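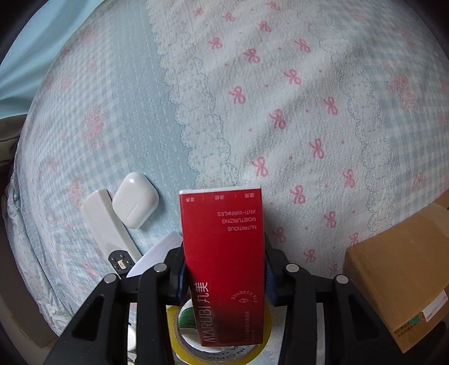 A hand-held gripper closes on a red eye essence carton on a patterned bedsheet. Each take is recorded by a camera mounted on the tool.

Home recording project passes its midpoint with new rules for bedrooms

4 Jan 2020

A project that pays people to pick up household objects with a hand-held gripper has passed the halfway point of its first collection period, according to Kedine, the company running it. The recordings will be used to train a learning system that is meant to control robot arms in ordinary homes.

The work is being done in Sumedside and the surrounding area. Kedine has 35 collectors on its books, most of them working a few hours a week in their own kitchens, bedrooms and living rooms. Each one is issued a gripper with a camera fixed to it, a charger, a padded case and a printed task sheet. There is no robot involved at this stage. The collector holds the tool, moves it to an object, closes the fingers, lifts, and sets the object down somewhere else. The camera records the whole movement from the tool's point of view.

That footage is uploaded overnight to Imrie, the group of engineers that trains the model. Imrie joined the project in December and took over the checking of recordings at the same time.

The tasks are simple on paper. A typical sheet asks for one item to be taken from among several others and placed upright in a clear spot, or moved from a bed to a nearby box. Small cartons, rolls of tape, chargers, earbud cases, remote controls and toiletries are all on the approved list. Collectors are told to use whatever they have in the house and to change the arrangement between takes.

A session is 50 takes. Collectors who are used to the tool can finish one in an afternoon, while new ones tend to split it over two days. Payment is per accepted take, and a take that is thrown out can be recorded again without penalty.

Cartons have been one of the more useful items, Kedine said in a written update to collectors. They have flat sides that suit the padded fingers, they come in many sizes, and the printing on them gives the system something clear to follow as the tool turns. They also go wrong in ways that are easy to see. An empty carton will buckle if the fingers close too far, and a full one can slip if it is held too near the top. The update asked collectors to include both kinds and to leave failed grasps in the recording when they happen in the middle of a take.

The last point is a change from the first weeks, when collectors were told to stop and start again after any slip. Imrie asked for the rule to be dropped. Its engineers said in the same update that a system trained only on clean grasps has no example of what to do after a bad one, and that the recoveries people make without thinking – a small shift of the wrist, a second squeeze lower down – are worth having.

Bedrooms have been the harder part of the project. The original plan called for most of the recording to be done on tables and counters, with a smaller share on beds and sofas. When the first batches were sorted, the early model did fairly well on hard surfaces and poorly on soft ones. Objects on a mattress tilt when something presses near them. They sink a little, roll toward a dip, or lean on a fold in the sheet. The fingers of the gripper can also catch the fabric and drag everything with it.

Patterned bedding adds another problem. On a plain surface the edge of an object is easy to pick out. Checks, flowers, bows and lace prints put many other edges in the picture, and the early model sometimes reached for a part of the pattern. White objects on mostly white prints were missed more often than anything else on the list.

Kedine's answer is a set of new rules that took effect this month. Collectors who record on a bed are now asked to do the following:

Use the bedding that is normally there. Do not swap it for a plain sheet.
Leave wrinkles and folds in place.
Put at least 3 other objects near the one being picked up.
Turn the main object between takes, including upside down, so that its printing is not always the right way up.
Keep people, mail with a home address and family photos out of view.

The rule on addresses has caused the most rejected takes so far. Parcels are common in the recordings, and shipping labels are easy to forget. Kedine blurs any label it finds before the files go to Imrie, but the checking is done by hand and is slow. The company now sends each collector a roll of blank stickers and asks that labels be covered before a session starts. Product names on packaging are allowed and do not need to be hidden.

The grippers are made by Skitance, a small workshop that had not built anything for this kind of use before. The current version is the second. The first had bare plastic fingers and let go of glossy packaging too easily, according to collectors who tested it. The second has padding on the inner faces of the fingers, and the arms have openings in them to bring the weight down. Skitance said it is looking at a softer pad for a third version but has not set a date.

Weight has come up often in feedback. The tool is held in one hand for most of a session, and several collectors reported a sore wrist by the end of their first week. Kedine now asks for a break after every ten takes. The break is logged by the recording software, which will not start the next take until the time is up. Some collectors objected to the lockout at first, since they are paid by the take, and the company shortened it after a week of complaints. It has said the lockout will stay.

The camera has a very wide view, and this has taken some getting used to as well. Collectors see only a small preview on their phones while they work, and the lens takes in far more of the room than they expect. Curtains, chairs and the floor beside the bed often show up at the sides of a recording. Imrie said this is useful and that collectors should not clear the room. A robot working in a home would have the same surroundings to deal with.

Questions have been raised locally about what happens to the recordings afterward. A short notice posted by Kedine says the files are kept for 4 years, that they are not sold, and that a collector can ask for a session to be deleted at any point before it has been used in training. After that the file itself can still be removed, but what the model has learned from it stays. The notice was rewritten in December after collectors said the first version did not make this clear. Anyone who signed the earlier form has been sent the new one and can leave the project with full pay for accepted takes.

Sound is not kept. The recording software turns the microphone off, and Kedine says it checks a sample of files from every batch to make sure.

Work on the model continues alongside the collecting. Imrie retrains it each time a new batch has been checked and then tries it on a robot arm at its own site, using a single bed, a folding table and a bin of donated household items. The arm carries the same type of fingers as the hand-held tool, so that what the camera sees in both cases is close to the same. No results from those trials have been published. The group said it would release figures when the first collection period ends, with hard and soft surfaces listed separately.

Kedine is still taking on collectors, mainly people with sofas, floor cushions or bunk beds, which are thinly covered in the recordings so far. Applicants need a phone that can run the preview software and a home connection that can handle large uploads. Training takes one morning and is held at the company's office in Sumedside. The grippers remain the property of the project and have to be returned in their cases, with the charger, when a collector stops.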